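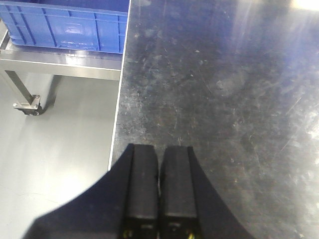
Fulgencio Carretero · thread · December 1, 2023
4 min read
Home Threads Workshop Kitchen Search Log in

1/ Notes on a used stainless table. It came out of a bakery on Flillbridge, 153 cm long, 86 cm to the working surface. I want to write down what is on the top before I change any of it.

2/ The marks fall into four kinds: fine scratches, scuffs, swirls and smudges. They need different treatment, and most of the bad advice I have read treats them as one thing called "wear".

3/ Smudges first. Grease and water film, mostly. Warm water, a drop of washing-up liquid, a microfibre cloth, then a second dry cloth. Do this before judging anything else. A fair part of what looks like damage on steel is a film sitting on top of it.

4/ The circular wipe marks in the middle are my suspicion of exactly that. Someone wipes in circles, the residue dries in circles. Wipe in straight lines, full length, and overlap each pass by half a cloth.

5/ Whitish specks could be flour, limescale or dried cleaner. Test one with a fingernail. If it lifts, it is dust or residue. If it holds, put a drop of white vinegar on it, wait a minute, wipe, rinse. If it still holds, leave it until after the main clean.

6/ Do not leave vinegar sitting. Do not use bleach at all. Chlorides pit stainless, and a pit cannot be wiped out.

7/ Swirls that survive the wash are real scratches, just shallow ones. Usually a scouring pad used in small circles. Under flat light you hardly see them. Under one hard lamp they are all you see.

8/ On lamps. Look at how the same steel goes from dark grey in the centre to a bluish silver on the right, with the scratches over there showing as lighter diagonal streaks. I would not read that as the right side being worse. Glancing light picks out scratches, dull light hides them. Move the lamp and inspect again.

9/ My method: one lamp held low, cloth tape on anything that looks deep, then the lamp moved to the opposite end and the same again. Only marks taped from both ends count as deep.

10/ The nail test for depth. Drag a fingernail across the scratch at a right angle. No catch: cosmetic. Slight catch: can be blended. Definite catch: live with it, or pay for a proper regrind. I have never thought a work table worth a regrind.

11/ Blending. Find the original grain if there is any left. On this one I had to look along the underside of the front lip, where the brush lines run lengthways. Always work with the grain. One pass across it will show more than every scratch you started with.

12/ Grey non-woven hand pad, wrapped flat round a block. Long strokes, one direction, lift at the end, come back in the air. No scrubbing. I did a test strip at the back corner and gave it 23 minutes. Acceptable. Not invisible.

13/ Amparo Montes asked why not a random orbital sander. It is quicker and leaves a perfectly even field of swirls. If that finish suits you, do the whole top. Do not do half.

14/ I weighed the cleaning paste out of curiosity: 235 g in the Pivberg tub, and the test strip hardly touched it. One tub should do the top. It is a mild abrasive, so it goes with the grain too.

15/ Darker grime. I would soak that, not scrape it. Hot wet cloth laid flat for ten minutes, then a nylon scraper at a low angle. Plain steel wool leaves iron behind, the iron rusts, and people then blame the table.

16/ Correction to 5/ - Aitana Iglesias points out that vinegar on limescale may need two or three goes. Agreed. Rinse between them.

17/ What I am not going to do is polish it. A mirror finish on a work surface lasts until the first tray is dragged over it. A brushed finish takes new scratches in the same direction and absorbs them. An old top with marks going every way also hides new ones, which is an argument for washing it and stopping there.

18/ So the plan is: wash, dry, re-inspect with the lamp, blend only what catches a nail, rinse, dry again, thin wipe of food-safe mineral oil. Buff the oil until the cloth comes away clean, or it will hold dust.

19/ Feet and frame are a separate job. One foot is seized. Penetrating oil on it since last night.

Related threads
Seized levelling feet: heat or patience
Zesulon hand pads, grey and maroon compared
Rust spots that are not your table's rust
Oiling a chopping block in October
Bhat shelf brackets, fitted twice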